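25 July 2021

My building society has a new app, and it would like me to be delighted. I've had a savings account with Cerkden for longer than I've had my present front door, and in all that time I've wanted three things from them: my balance, a way of moving money out, and a person to speak to when the first two go wrong. The app does the first one nicely.

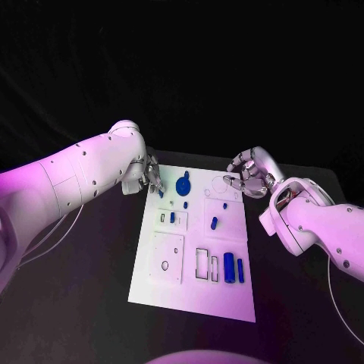
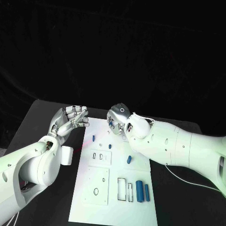
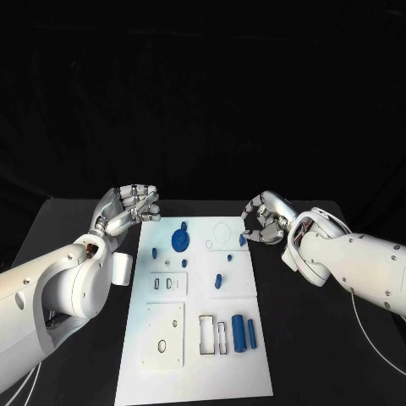
The letter announcing it came in January and said the passbook would be "retired" over the coming year. I've kept the letter. It uses the word "simple" in every paragraph but one, and that paragraph is the one telling you which documents you need to dig out. Passport or driving licence, a recent bill (paper, mind, which is a bit rich from a firm that stopped sending me paper statements without asking), and the account number written in a different form from the way it appears in the passbook. You add two noughts at the front. The letter doesn't say so. I found that out from the woman at the counter, who had clearly said it many times already that morning.

So I signed up. It took me two evenings. On the first, the code they text you arrived after the box for typing it in had given up waiting. I asked for another code, and then the first one turned up, and then the second, and by then I'd had too many goes and was locked out until the next day. On the second evening it worked straight away, and I have no idea what was different.

What I wanted to do was move £3,264 to another account of mine, at another bank, to pay for the roof. My own money, to my own name. The app let me fill in every box, asked me to confirm, asked me to confirm again with my thumb, and then told me that payments to a new account were being "reviewed for your protection". There was no word on how long that might take. There was a picture of a padlock.

I'm not against checks. People get robbed this way every day and I'd sooner be asked an annoying question than lose the roof money. But a check ought to involve somebody finding something out. All the app had found out was that I had the same thumb as before. If they'd rung me and asked what the money was for I'd have told them, at some length, about the valley gutter.

I tried the help section next. It has a search box. I typed "how long does a payment review take" and got an article on how to review my recent payments. I typed "payment stuck" and got one on what to do if your card is stuck in a cash machine. Then a chat window slid up and introduced itself as Borus, and asked how it could make my day easier. Borus offered me five buttons, none of which was to do with payments that hadn't gone. I picked the nearest. It thanked me and sent me the article on reviewing my recent payments.

The phone number is in there, by the way, if you're looking for it. Go to Profile, then Legal and Privacy, then Complaints, and it's at the bottom in grey. You can't tap it to ring. I had to write it on the back of an envelope and then type it in, on the same phone. I was on hold for 27 minutes, and every so often a recording told me that many questions could be answered more quickly in the app.

When I did get through, the man was very good. He looked, said the payment had been waiting for someone to press a button, asked me three sensible questions and pressed it. The whole conversation was over before my tea was cool enough to drink. The money was in the other account before I'd put the phone down. I asked whether anyone would have pressed the button if I hadn't rung. He said he'd like to think so.

I've since had a survey asking me to rate the app, with stars. It didn't ask about the phone call.

A neighbour tells me I should move to Nilura, where it's all done on the phone and has been from the start, and they pay a bit more interest too. I had a look. The higher rate is for the first year, and only on part of the balance, and only if you pay in every month and don't take anything out. Miss one and you drop to a rate that's lower than what I've got now. It's all there on the page if you follow the little star down to the bottom and then follow another little star from there. I daresay it suits some people. I have a roof to pay for, which means taking things out is rather the point.

For now I'm staying put, and doing as follows. I've kept the passbook, and had it made up to date at the counter while there's still a machine that will do it. I've sent a pound to each of the accounts I'm likely to need, so they've stopped being new and (I'm told) won't be held up again. I've stuck the envelope with the phone number on it inside the kitchen cupboard. And I've turned off the app's notifications, after it buzzed at me at ten past six in the morning to say that I hadn't spent anything yet this week.

The branch is open on three mornings a week now — it was five days when I joined. There's a sign in the window asking people to use the app.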